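Kitchen Measures for Home Bakers: Handout 7
Odden Evening Classes, September 2019

Welcome back, everyone, and well done for getting through the bread week. Tonight we slow down a little and talk about measuring, which I know sounds dull beside all that kneading, but I do think it's where most of my own early disasters began (ask me some time about the salted sponge).

Weight and volume
Scales measure how heavy a thing is, and cups and spoons measure how much room it takes up. Water behaves nicely either way. Flour doesn't, as it packs down in the bag on the journey home, and a cup dug straight from the bag can hold a good deal more than one filled gently with a spoon. For the Fullora loaf we use 585 g of flour, and I'd ask you please to weigh it, however good your eye is!

Before you start, get everything out and lined up along the back of the table, so there's clear wood in front of you to work on.

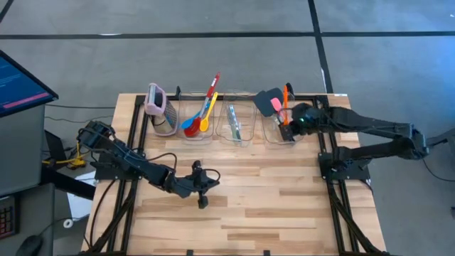
Butter is easier. Cut it cold, weigh it, and leave it in a dish while you see to the rest. The Millel biscuits want 125 g, and if you're a few grams over I promise they'll forgive you.

Spoons
A British teaspoon measure holds 5 ml and a tablespoon 15 ml. The spoons in your cutlery drawer can be a fair way off, so keep those for stirring your tea. Fill the measuring spoon, then draw the straight back of a knife across the top, unless the recipe says "heaped", in which case you and I are both guessing. Do try not to level it over the mixing bowl, particularly with bicarbonate of soda.
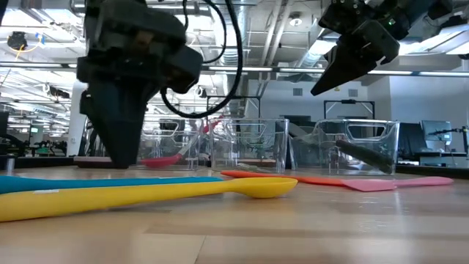 For next time
Bring an apron, a lidded tub and your own copy of the Ospina cake recipe, with the cup amounts changed into grams in pencil. There are 9 of them to do. If two books give you different answers for the sugar, write both down and we'll bake one of each and see which we like.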